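Fondia is a hand-held gripper kit sold by Cledell, a small firm in Nirnham. It is used to record household tasks done by people, so that robot arms can later be trained on them. The kit is sold as a pair or rented by the week.

Design
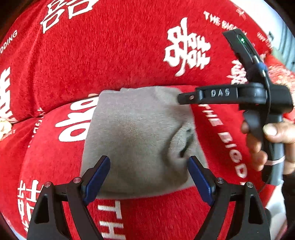 Each gripper has two jaws worked by linkages. Black plastic was chosen for the body to keep the weight down. The pads on the inner faces of the jaws are blue rubber, and they stand out well against brightly printed bedding such as red wedding fabric. Worn pads can be replaced without special tools, and a spare set costs 8 pounds.

Use and reception

Folding and sorting clothes are the tasks most often recorded. The Ezzat collection, put together by Mohsin Talpur, holds 371 recordings made in family homes, of which 113 deal with socks and other small knitwear.
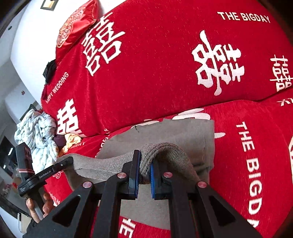 Soft goods are a common test for grippers of this type. A thin knit has to be held firmly enough to lift, and a sock pinched between the pads bunches into a rounded ridge above them while the rest trails away flat. Talpur's review praised the grip on wool but found the handle tiring after 2 hours. Cledell began offering a shorter handle in December.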